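4.2 Comparing the two hand-held grippers

We began this part of the study with a simple wish: we wanted to know whether people would be as comfortable with the Zirnenero gripper as they had been with the older Kiss model. Both are held in the hand and both carry square markers for tracking, so the comparison seemed a fair one - or as fair as we could make it in a big, busy room with people coming and going. We kept 639 recordings for the Kiss and 2000 for the Zirnenero, and every one was checked by hand in May, a long but rather pleasant job.

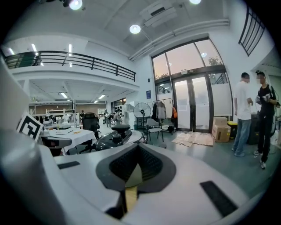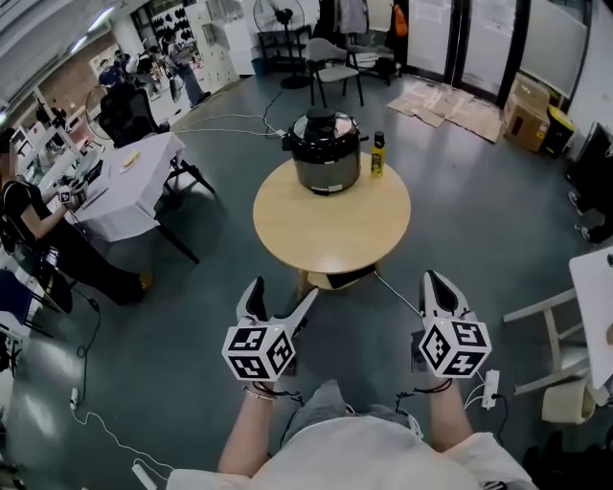

Figure 3. The workspace during the gripper trials, from two viewpoints.

What pleased us most was how quickly people settled in. After a few tries they stopped watching their own hands and began looking at the object they meant to pick up, and the motion tracks grew a good deal smoother. The Kiss was kinder to the wrist over a long session, we should say, and several people asked to go back to it. Tracking was lost more often when both hands turned inward at once, and we come back to this with the Skosivis controller in the next section.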